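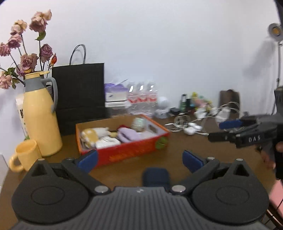
mainline_moth wrote: I'd leave the couplers alone until you've checked the wheel gauge, my Peng hoppers did the same thing on the long grade and it was the wheels every time.

Forums > Operations > Long Trains > Peng hoppers splitting on the Drirville grade

Posted in June by tunnelmotor

We use cookies to keep you logged in and remember which threads you have read. Accept / Manage

tunnelmotor
Good call, and I'll get the gauge out tonight! For everyone who missed the first page: I'm trying to run an 80-car coal train up the Drirville branch in HO, two Rovar diesels on the front, all Peng hoppers. It's a 2 percent climb with one long curve in the middle, and the train parts in the same spot, right where the curve straightens out. When it does make it to the top, though, what a sight. I could watch that thing all evening.

ballast_and_beans
80 cars behind two engines on 2 percent! I love it. But I don't think it's wheels. All that weight hangs on the first few couplers, and the plastic shanks on those hoppers flex. Put metal ones on the first dozen cars and try again before you spend a weekend with the gauge.

mainline_moth
Flexing shanks would let go anywhere on the hill. His lets go in one place. That's drag building up through the curve, and tight wheelsets drag like crazy.

grainloop
Or it's the track. Has anyone looked at the joint where the curve ends? I had a dip there on my old layout that you couldn't feel with a finger, and one coupler would ride up over the next as the cars nodded through it. Lay a straightedge along the rail and look for light under it.

tunnelmotor
OK, results so far. Eleven hoppers had tight wheels, so moth gets a point. I fixed those, ran it again, and it parted between cars three and four – same spot. The straightedge does show a dip by the joint, a small one. I haven't shimmed it yet, it was almost midnight and I was having too much fun running the short train.

ballast_and_beans
Cars three and four! That's the front of the train, where the pull is. I rest my case.

grainloop
Or where the first loaded cars hit the dip. Shim it!

yardlimit200
Has anyone suggested helpers? The Nandance club runs coal drags with a pusher on the back and it looks fantastic, and it takes a load off the front couplers too. You do need to match speeds. We spent a whole evening on ours with a lap timer, and it was worth every minute.

mainline_moth
Pushers on a curve can shove the light cars right off the inside or outside if the speeds are off. Great when it works, but I'd fix the track and the wheels first. Are the hoppers weighted the same all the way back?

tunnelmotor
Nope, the first ten have real crushed coal in them and the rest have the molded loads. I could swap some around.

yardlimit200
Heavy ones up front is right, so leave those. And I still say try the helper! Even mid-train would do it. You haven't lived until you've heard three sound decoders working up a grade together.

ballast_and_beans
On that we agree. I'm still voting for metal couplers, they're cheap enough.

tunnelmotor
Shims are in and the glue is setting. I'm keeping the stock couplers for one more try so we know which fix did what, then the metal ones go on, and after that I'm borrowing a third Rovar for the rear – you've all talked me into it. I'll post the car numbers if it parts again.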